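Woredwood Bag and Pouch Group
Minutes of the October meeting

The meeting opened at 10:30 a.m. on Wednesday in the long workroom. The minutes of the September meeting were accepted with one correction: the seam allowance for the large pouch is the one on the Plarer pattern sheet, and the figure read out last time should be struck.

1. Stock

The supply order from Worku was delivered in full. It contained 1,480 zipper pulls and 200 yards of binding tape. The tape is one width only. Members who need the narrow tape for curved edges should use up the existing rolls before asking for more.

The group has 344 finished pouches in the store. The store list is now kept by size and no longer by color. Older labels still carry the color code and will be changed when each box is next opened.

2. Mesh pockets

The main item carried over from September was the mesh pocket on bags and pouches. Two methods remain in use:

Method A. Mesh laid flat on the panel, with binding over the raw edge.
Method B. Mesh folded under at the top edge and caught in the side seam.

Method A takes longer at the machine but gives a firm edge. Method B is quicker. On Method B samples the fold tends to roll forward when the pocket is filled, and the stitching at the corner takes the load. It was noted that the Skunditz mesh frays less than the mesh used last year and can be cut without sealing.

The discussion then moved to dark trim on red fabric, and to where printing should sit so that it stays clear of the pocket.
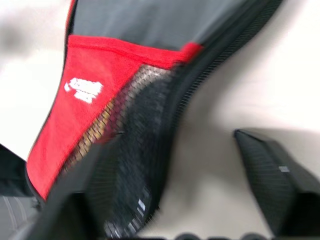 Red fabric with a mesh pocket and printing on the red. 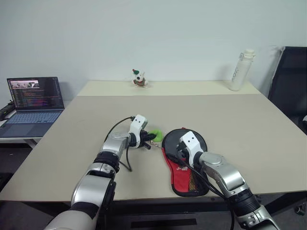

Worku replied in writing that the mesh can be supplied by the roll at the same price per yard, that the rolls are wound on a wider core than before, and that they will not fit the present rack unless the lower bar is moved down one hole. The reply also asked for the order to state the direction of stretch, as two earlier orders had left it out. The order form has no line for this. A line will be added.

Agreed: Method A for all pouches with a pocket on the long side. Method B may be used for flat inside pockets.

Agreed: printing goes on the solid panel only, before the mesh is attached. Panels with a printing fault are to be set aside for linings.

3. Long zippers

Zippers set on a curve were reviewed. Puckering was found on samples where the tape had been pinned at the ends only. The instruction sheet will be changed to read: baste the full length, check the curve flat on the table, then stitch from the closed end. Backpack zippers are to be stitched in one pass. Stopping at the top of the curve leaves a visible step in the line.

One objection was recorded — basting the full length doubles the handling time on the larger bags. The change stands for now and will be looked at again when the next set of samples is done.

4. Small items and key chains

Key chains for attaching to bags will be kept in the shallow drawers with the split rings. Soft attachments such as pom-poms are to be stored apart from the mesh, as the fibers catch in the netting and are slow to pick out.

A request to add a key loop inside the top seam of the large pouch was discussed and left open. The position of the loop depends on the zipper change under item 3.

5. Workroom

The cutting table by the door needs a new top. Until it is replaced, cutting with a rotary blade is to be done on the other table. The iron has been descaled. Thread cones should go back on the pegs with the tail caught, including the black.

6. Actions

Add a line for stretch direction to the order form.
Move the lower bar of the rack before the mesh arrives.
Rewrite the zipper section of the instruction sheet.
Get a price for the table top.
Sew one large pouch with a key loop and bring it to the next meeting.

The meeting closed at 11:50 a.m. The November meeting will be held in the same room at the same time.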